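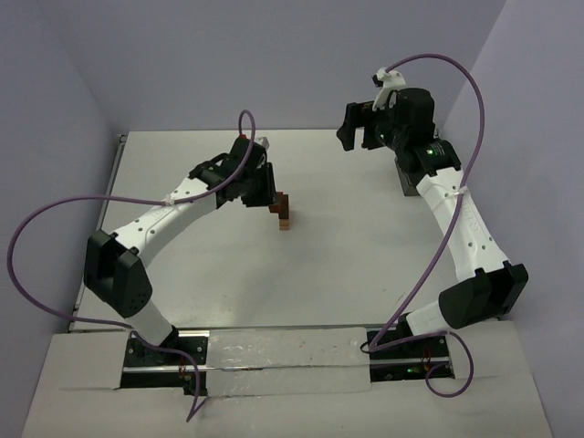 Drurkcombe open day, robot demo

kelpie_17
Posted 4/16/19

Went to the Asirum open day at Drurkcombe with my brother-in-law. The sign-in sheet was up to 1,083 when we left. The main thing was the two-arm bench doing wooden blocks. Josiane Texier ran the session and took questions for 30 minutes.

Renaud_fan
I was in the afternoon group. Bit slow for my taste. My kid would have the blocks sorted before the arm got to the second one.

kelpie_17
It's a demo, not a race. I liked that you could stand near the bench and see how the fingers line up on a block. The letter ones are a good choice because you can tell which way round the block is.
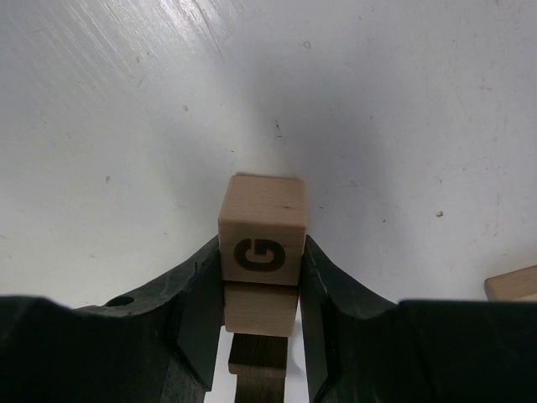
dunny_door
Does the gripper need a different set of fingers for each size of block?

kelpie_17
Josiane said the same pair does all the blocks at that bench. They only swap fingers for round stock.

Renaud_fan
Still not sold. We looked at a Zellusness cell at work and the arm was the cheap part. Guarding and programming were where the money went. Blocks on a clean table tell you nothing about a real job.

tassie_mick
Disagree. If it can't do blocks it won't do your castings either. I'd sooner see something simple done in front of me than a video of a factory with music over it.

dunny_door
What about wear? Our pads at work go smooth and then everything slips.

kelpie_17
I asked about that. They check the pads every June and swap them if the pattern has worn down. The fingers have a diamond pattern on the inside faces, 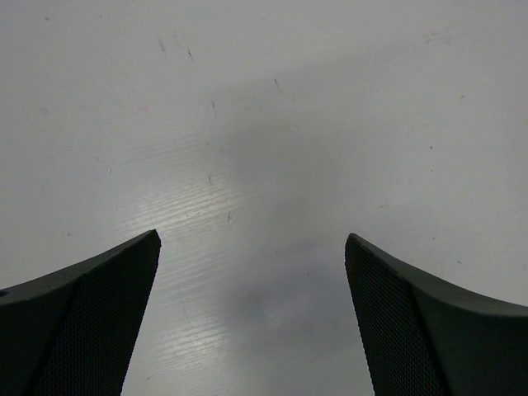 and she said the pattern is there for grip on smooth timber. No idea what a new set costs, I forgot to ask.

Renaud_fan
Once a year is optimistic. Ours don't last that long.

tassie_mick
Yours are picking up castings, mate.

dunny_door
Fair enough. I'll go to the next one if they have parking sorted.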